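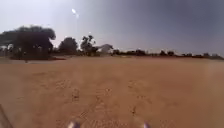

Rover drifts off line in loose sand, works fine on gym floor

We're a student team with a class project rover, signed up for the Baro sand course in December. The program drives straight by wheel encoder counts. Indoors we go 13 meters and end up within a hand's width. On sand it curves left every time, and worse when it runs over old tire tracks. The encoders say both sides turned the same. Both sides read 1391 ticks on the last run. Is this a code problem or a motor problem?

Posted by Ditness

Kostiuk
Neither one. Your wheels are slipping, and encoders count wheel turns, not ground covered. Add a gyro and steer to hold heading. Start with only a proportional term and leave the other two at zero until it drives reasonably. Also lower your top speed. We were commanding 1000 on our motor scale and dropped to 429, and most of the digging in stopped. Ruts will still pull you sideways, so practice crossing them at an angle as well as driving along them.

Zesier
had same thing last year, bigger wheels fixed it. check your battery too

Ditness
Thanks. We have a gyro on the board already but never read it. Will try it Monday with the lower speed. Bigger wheels won't fit under our fenders.

Kostiuk
Calibrate it with the rover sitting still on the sand before each run.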